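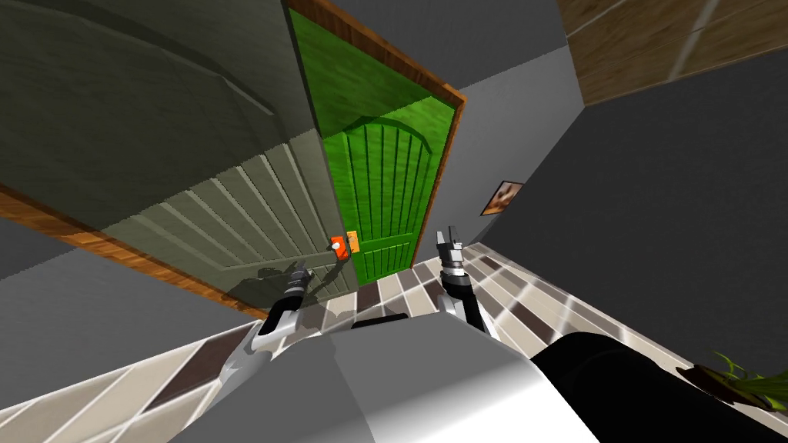 Adjoining doors, one gray-olive, one bright green.

Presiding Officer's Diary, February

The morning was given over to the boundary bill, which returned to the floor for its second reading. Under the revised map the town of Niven would leave the Putier district and join Justari, and the two seats that now cover the area would be drawn again from the river outward. Members had received 196 pages of written submissions before the sitting. I had read most of them by last night and finished the remainder over breakfast.

Prayers were at 9:30. I then reminded the chamber that remarks are to be addressed to the chair, a reminder that was needed again before ten.

Mr. Rami Hakim opened for the government. He spoke for 21 minutes and kept closely to the population figures, which he said had been out of date at the last election and were worse now. He did not give way until he reached the section on Niven, and he then took several interventions in a row from members on his own side. The town's residents do their shopping and send their children to school in Justari, and he rested much of his case on that. I thought his answer on the ferry road was thin. The road closes in bad weather and he did not say what a member would do about holding office hours on the far side of it.

Ms. Diệp Kim replied for the opposition. She accepted that the present map could not stand, which surprised some of those sitting behind her, and directed her criticism to the timing. An election is due next year. Putier has already chosen its candidates under the old lines, and she asked whether they would have to be chosen again and who would meet the cost. She also raised the contract with Wodus, the firm that prepared the draft maps, and asked that its terms be published before the final vote. I ruled that the question was in order. There was some noise from the government benches at this and I asked for quiet twice.

The House divided shortly after noon. The bill passed its second reading by a margin of 14, wider than either whip had told me to expect. Two members whose seats would disappear under the new map voted for it. I make no comment on their reasons, but I noted that both left the chamber by the side stairs and were not in the dining room afterward.

In the afternoon I received Mr. Hakim and Ms. Kim together in my office to settle the timetable. It was a civil meeting, a little stiff at the start. He wanted the remaining stages completed before the recess, and she asked for a further hearing in Niven itself. We agreed that the hearing will be held in the evening so that people who work may attend, and that amendments must reach the clerks by noon on the day before debate resumes. The Wodus papers were not settled. Mr. Hakim undertook to write to me on the matter, and I told him that I would expect the letter before the hearing took place.

Letters after that, chiefly on the boundary bill. One from a Putier resident, in very good handwriting, asks that the name of the district be kept whatever is done to its borders. I have sent it on to the clerks to be placed with the submissions.

The late sitting was on fishing licenses and was poorly attended. Rose at 8:40. To do tomorrow: reply to the mayor of Niven about the hall, and speak to the doorkeepers about visitors standing in the gallery during a division.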